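Demonstrators wanted: teach our robot arms to clear up after a party
Clesero - casual, paid, mornings and evenings available

If you've ever stacked a tray of cups without looking at your hands, you already know more than our robots do. We'd like you to show them.

Clesero is a small robotics company working on kitchen and hospitality jobs: clearing, sorting, stacking, loading. We don't write out every movement in code. A person steers the arms through the job, the arms record what they did and what their cameras saw, and the learning software (ours is called Orkari) works from those recordings. The person steering is called a demonstrator, and we need 10 more of them for the block of sessions starting in March.

What you'd be doing

Most of the work in this block is drinkware and bottles. You'll have a countertop, a tray and a mix of cups, tumblers and bottles in different colours, some standing and some on their sides. Each session has a task card with something short on it, like "clear ones on the tray, upright" or "everything off the tray, bottles to the left". You do it through the arms, reset the counter, and do it again with things in new spots.

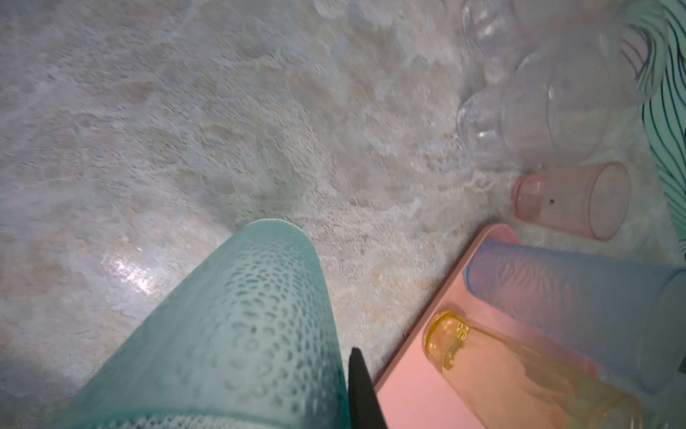

You can work in either of two ways. Hand guiding means you hold the arm itself and move it through the task, with the motors gone soft so it follows you. Remote control means you sit at the Lellum station with a pair of handles and the arms copy your hands while you watch the wrist camera views. Most people start with hand guiding and have a favourite by the end of their first week. We'll teach you both, and you can mostly stick with the one you like.

See-through things are hard for robots, so we use a lot of them. Please don't be put off if your first hour is full of knocked-over cups. We keep those recordings too! A good recovery - picking up the cup you just tipped and carrying on - is some of the most useful footage we get.

Who we're after

You don't need a technical background. Our current demonstrators include a former dental nurse, two uni students and a bloke who repaired accordions for most of his working life. What you do need:

Steady hands and a fair bit of patience with repeats
Comfort sitting or standing for up to 70 minutes at a stretch (you can swap between the two)
Enough written English to fill in a short session note
Eyesight, with glasses or contacts if you wear them, good enough to judge distance on a screen

Left-handers, please apply. Nearly all our recordings so far favour the right arm and we'd love to even that up. If you have limited movement in your hands or shoulders, get in touch anyway, as the handles on the Lellum station can be adjusted a long way and we're happy to set up a trial.
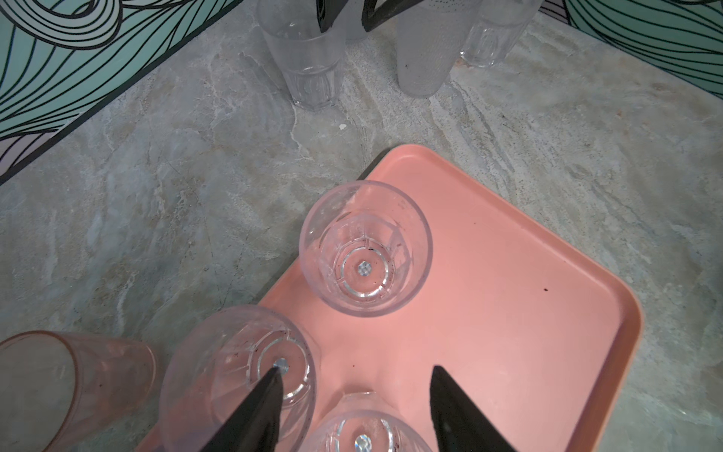

Photo: Clesero, demonstration bench

How a shift runs

Morning shifts start at 8.30 am and evening shifts at 5 pm. Each is three and a half hours with two proper breaks, and there's decent coffee. You'll be paired with another demonstrator. One of you drives while the other resets the counter and keeps the log, then you trade places. Beril Oral runs the floor and will be with you for your first four shifts.

Across the whole block we're aiming for 2000 usable demonstrations. We're at 518 from the pilot, so there's plenty left to do. You won't have a personal quota, and you're paid by the hour however many you finish. We'd much sooner have slow, natural movements than rushed ones.

Training is paid at the same rate as regular shifts. Casual loading and super are on top.

About the recordings

The cameras on the arms point at the work area, and your hands or sleeves may turn up in a view now and then when you're hand guiding. We don't record sound. You'll get a plain consent form before you start, and you can ask to see any session you drove.

How to apply

Send a short email to Kulsoom Niazi, who looks after hiring, through the contact form on our site. Put "Gunn block" in the subject line, Gunn being our name for this round of sessions. Tell us which shifts suit you, whether you're left- or right-handed, and one fiddly thing you're good at. Pastry, model trains, plaiting hair, whatever it is, we enjoy reading them. No resume needed.

We'll invite people in for a paid one-hour try-out at the bench. Wear closed shoes and tie back long hair.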